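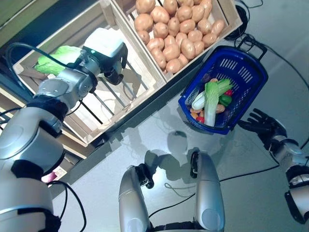
Figure 3. Chinese (napa) cabbage in an open-slatted crate of unfinished wood.

3 shares 17 comments

4.2 Display container and trimming loss

Loss at the point of sale was recorded separately from loss in the back store. For leafy heads the distinction matters. A head that wilts in the store is normally thrown away whole, whereas a head that wilts on the shelf is trimmed, put back and sold at a lower weight. Shops which log only discarded units will therefore under-report loss in cabbages and lettuces when compared with roots and tubers. Earlier work by Layug and Kwan used discarded units alone, and their figures for the Orcombe shops should be read with this in mind.

The present data set holds 3,854 trimming entries from 17 greengrocers. Each entry gives the crop, the type of display container, the weight before and after trimming, and the time of day. Entries with a missing first weight were dropped before analysis. Where a shop moved stock from one container to another during trading hours, the entry was assigned to the container in which the head had spent the longer part of the day.

Three container types were in regular use: slatted wooden crates, solid-sided plastic trays and lined wicker baskets. Wooden crates were the most common in the older shops and were often kept for years. Many had no varnish or paint. Bare wood takes up water from wet leaves and gives it off again as the air dries, and Hsu has argued that this evens out the humidity close to the produce. Our readings give only weak support to that view. In the crates, humidity at leaf height followed the room within a short time of the shop doors being opened, and the gaps between the slats seem to matter more than the wood itself.

Chinese cabbage was the crop most affected. Its outer leaves are thin and crinkled, with a large surface for their weight, and they lose water before the midribs show any change. Staff generally trimmed on appearance. As a result two heads with the same water content could be treated quite differently, depending on how the leaf edges looked under the shop lights. Chow reported the same problem in the Orkanberg survey and proposed a printed card showing three grades of leaf edge. We used a version of that card during the August visits. Agreement between staff improved for Chinese cabbage and did not change for white cabbage.

4.3 Effect of neighbouring crops

Crates of different crops are commonly placed close together on sloping shelves, and the arrangement is decided by colour, by selling price or by habit. Storage needs are seldom considered. Potatoes keep best in the dark and are sold quickly enough in most shops for greening to be a minor cost. Leafy heads need cool, damp air and gain nothing from standing next to dry stock.
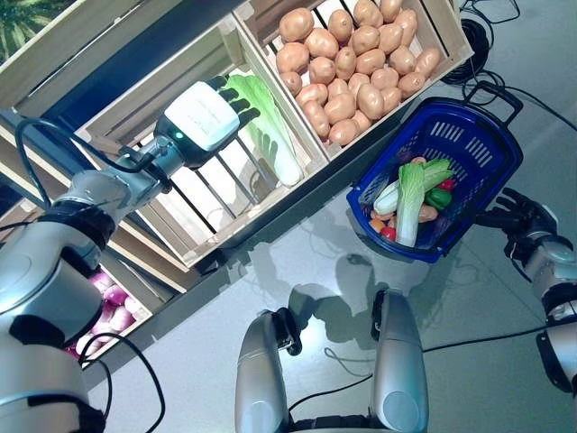 Figure 4. Mixed display on a sloping shelf: Chinese cabbage in a light-coloured wooden crate, with potatoes heaped in the uppermost crate.

We had expected the upper positions on a sloping shelf to show the greater loss, as they are nearer the lamps. This was the case for lettuce. For Chinese cabbage the position on the slope had no clear effect once the fill of the crate was taken into account. A crate holding a single head lost more weight per head than a full one, which agrees with the results given by Fu for spinach. In a full crate the heads shelter one another and only the top layer is exposed to moving air.

Muñoz has suggested that shops should move the last few heads into a smaller container as the day goes on. The Forkov model, run with our humidity readings, predicts a fall in trimming loss if this is done by mid-afternoon. Three shops agreed to try it. Two kept it up for the whole period and the third stopped when the smaller trays were needed for soft fruit. The results from the two remaining shops point in the expected direction, but the number of entries is too small to separate the effect of the container from that of closer attention by staff.

Handling by customers was not measured. Several shopkeepers held that it caused more damage to Chinese cabbage than drying did, chiefly through torn outer leaves, and the trimming log has no field that would tell the two apart. A separate code for torn leaves was added to the log sheet before the second round of visits and is used in Section 5.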